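20 March 2021 — boat shed, rigging bench

Picked up from last entry. Mast step is out of the Jonholm, finally. Two bolts sheared, drilled both, one hole wandered a bit to port. Will bush it. Not worth filling and redrilling with the glass this thin.

## Standing rigging

- Forestay: three broken strands at the lower swage. Condemned. Tagged red.
- Cap shrouds OK by eye, no meathooks. Still want them off and on the bench.
- Load test on old forestay offcut, held at 2,000 lb, no slip. Took it up again, let go at 2,080. Swage pulled, wire didn't break. So the terminal is the weak bit, as suspected.
- Same test on Nuva crimp, new wire: stopped at 2,080 also, no movement. Didn't go further, gauge was getting twitchy.

Shroud length, port, pin to pin: 358 in. Starboard not measured, tape was on the other boat. Do it before ordering!! Last time we assumed they matched and they didnt.

## Turnbuckles

Soaked overnight. Four freed up, one bronze body cracked at the thread, tossed. The other one is moving about a quarter turn and then binding — heat next, gently. Lanolin on everything going back together, not the blue stuff. Blue stuff went to glue on the Erraji last season.

Cotter pins: out of the long ones again. Someone is using them for the trailer lights.

## Centerboard, Demitz dinghy

1. Board out, dropped onto foam. Heavier than I remember.
2. Leading edge is dinged in two places, one through to the core. Core seems dry near the ding but moisture meter reads high further aft. Don't trust the meter, battery low.
3. Ground back to clean glass, left open to air with the fan on it. No epoxy until it reads the same two days running.
4. Sanding dust vacuumed up so nothing ends up in the wet resin again.
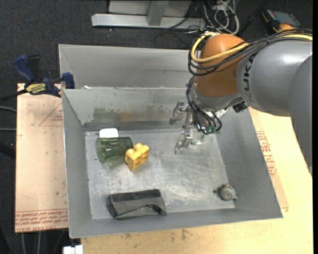 5. Pivot pin worn oval. Turn a new one, or order? Order is 170 with shipping, which is silly for a pin. Try the lathe first.
6. Gasket strip: old one came off in crumbs. Need sailcloth tape, wide, and a dry day.

## Sails, quick look

Main has leech stretch, usable for club racing, wouldn't take it offshore. Jib window crazed. Batten pocket two restiched by hand, ugly but holding. Spinaker not opened, no floor space.

## To do

- starboard shroud measurment
- new gauge or get this one calibrated, check against the trailer winch
- heat on the stuck turnbuckle
- bush mast step bolt hole, dry fit before bedding
- decide on the Erraji — if she isn't going in for the August regatta there's no hurry on her rig and the bench space goes to the Jonholm

Compressor drained. Fan left running on the board.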